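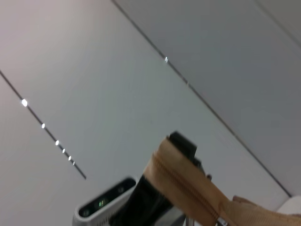

Tolterden dispensary licence fees to rise from June

Cannabis shops in Tolterden will pay more for their yearly licence from next June, after the town council voted on Tuesday night to change the way the charge is worked out.

Under the current rules every shop pays the same flat fee of $2000, whatever its size. The new scheme keeps that sum as a minimum and adds a charge of 2 per cent on recreational sales. Medical sales are left out of the calculation.

The council said the money would go towards licence inspections and road repairs near the Noltholm retail park, where most of the town's shops have opened. A proposal to spend part of it on the public library was dropped before the vote.

Tolterden has 6 licensed shops. The largest, Amura, said in a written statement that it accepted the need for a new system but would have liked a longer lead-in. The firm runs a shop at Noltholm and another on the high street, and said it had no plans to close either.

Ní Chonaill, a family firm that sells mainly to medical customers, said the change would make little difference to its bill. It asked the council to publish the new forms early – last year's arrived after the renewal date had passed.

Opening hours were also discussed. A request from two shops to trade 24 hours a day at weekends was turned down, and the present closing time of 10pm stays in place.

Shops will have to send in sales figures every three months, with the first return covering the period from June. Late returns will bring a written warning, followed by a fine.

The draft rules can be read at the town hall or on the council website. Written comments are open until 18/09/2026.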